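The Patient Pupil
A small firm says anyone can teach a robot kitchen work by hand. Our writer poured a lot of dry goods and came away less sure.

Halldóra Baldursdóttir has poured the same sort of thing into the same sort of bowl 2,481 times. She knows the number because the software at Zokley keeps it in the corner of her monitor, and she glances at it the way a long-haul driver glances at the odometer.

Her job is to steer two robot arms through a chore while a computer records every joint and every camera view. Do it often enough, the theory goes, and the machine will pick up the knack. Zokley calls its system Privon and pitches it to people who run commercial kitchens. The brochure promises "a skill in an afternoon." I asked whose afternoon. I got a laugh and a cup of coffee.

What I watched was slow, fussy work. One arm tips, the other keeps its fingers at the bowl, and small dark granules come down in a thin stream. Anyone who has ever filled a sugar jar will find it hard to be impressed, and I tried.
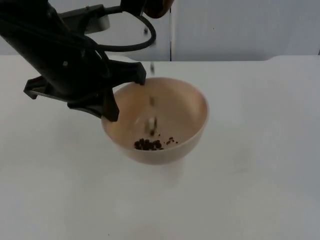

Whose hands are these?

The company likes to say the robot learns. Baldursdóttir puts it differently. "It copies me on a good day," she told me. "If I hesitate, it hesitates. We had a week where it paused before every pour and the engineers looked for a bug. The bug was me. I'd been waiting for the cable to settle."

She now throws out a pour if she catches herself fidgeting. Zokley wants 200 clean runs for each new task before training starts, and 900 before it will show a customer. Those figures go up every time I ask. In January the second one was lower.

Then there's the matter of what the machine has to go on. A person pouring rice listens, feels the weight shift, and half ignores the bowl. Privon leans heavily on its cameras, including small ones down by the grippers, and I asked to see what one of those had to offer. A good deal of it is blur and tabletop.

The engineers say the other views make up for it. Perhaps they do. On my visit they ran the trained version 4 times with a bowl moved a hand's width from its usual spot, and they were cheerful about the two that went well. I kept thinking about the two that didn't, and about who would be holding the broom.
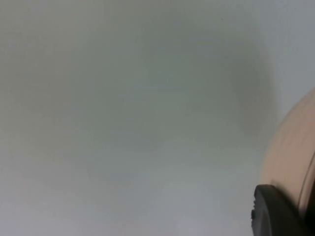
A wrist camera's view, with a gripper finger at lower right and a blurred tan shape behind it.

Baldursdóttir doesn't share my gloom. She thinks pouring will be solved and that lids will take years. Her next assignment is lids.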